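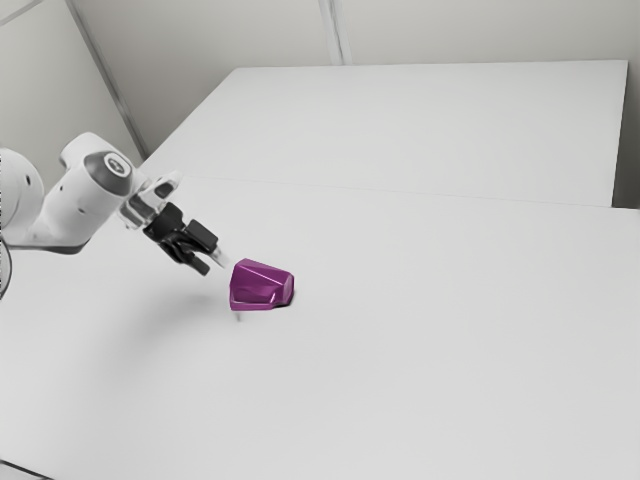 Who has to follow the Grolton cell rules?

Anyone who programs, runs or signs off an arm in the Grolton building, whether they work for Evlow or are visiting from Alledbridge. The rules cover simulated cells as well as real ones. A job that will only ever run in simulation can use the short form, which is the first page of the full one.

Why do the rules apply to simulation at all?

Programs get copied. A path written on a Monday for a quick trial can end up on the real cell with very few changes, and the speed limits and hold points need to be in it from the start. It is easier to write them in early than to find the gaps later.

What speed can I use near a part?

The limit is 100 mm per second for the last 40 mm of any approach, and the same on the way out. Outside that zone you may use whatever the cell's risk assessment allows. Don't raise the limit for light parts. If the job can't meet its cycle time at this speed, talk to Haris Malik before changing anything.

Do I need a hold point before every grasp?

You need one before the first grasp of each new part type, and again after any change to the fingers, the tool settings or the table position. The arm stops with the jaws open and short of the part. The operator checks the line of approach and then releases the hold by hand. Once a program has been signed off, the hold can be taken out for normal running, but it stays in the saved master copy.

How should I set up an odd-shaped part?

Test it alone on a clear table first. Irregular parts with a lot of flat faces can sit in several ways, so record which face is down and which pair of faces you mean to grip. For a faceted block like the purple one, write the approach direction on the form as well. "From the side" is not enough – give the angle.

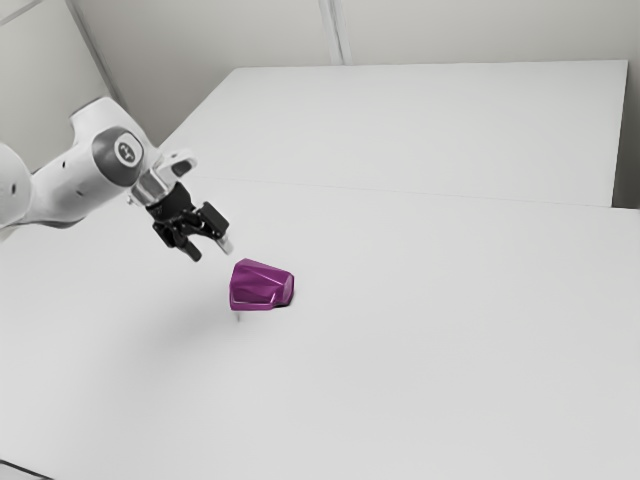
Signing off and keeping records

Who can sign off a program?

Polyxeni Katsaros or Haris Malik. You can't sign off your own work, and that includes them. Send requests by noon on Friday if you want the cell the following week.

What pass rate is needed?

A simulated job needs 95 clean grasps out of 100 with the part position varied between runs. A grasp is clean if the part is lifted, held and set down with no contact outside the planned faces. Keep the log of the failed runs too.

Does a pass in simulation count towards the real cell?

No. It lets you book time on the real cell, where the guarding, stops and payload are checked separately. Use the Papadakis checklist for that, and bring a printed copy.

Where do the records go?

In the shared folder under the job number, with the form, the run log and the master program together. Form 127 is the current one. Older forms are still accepted for jobs opened before July, but not for new parts.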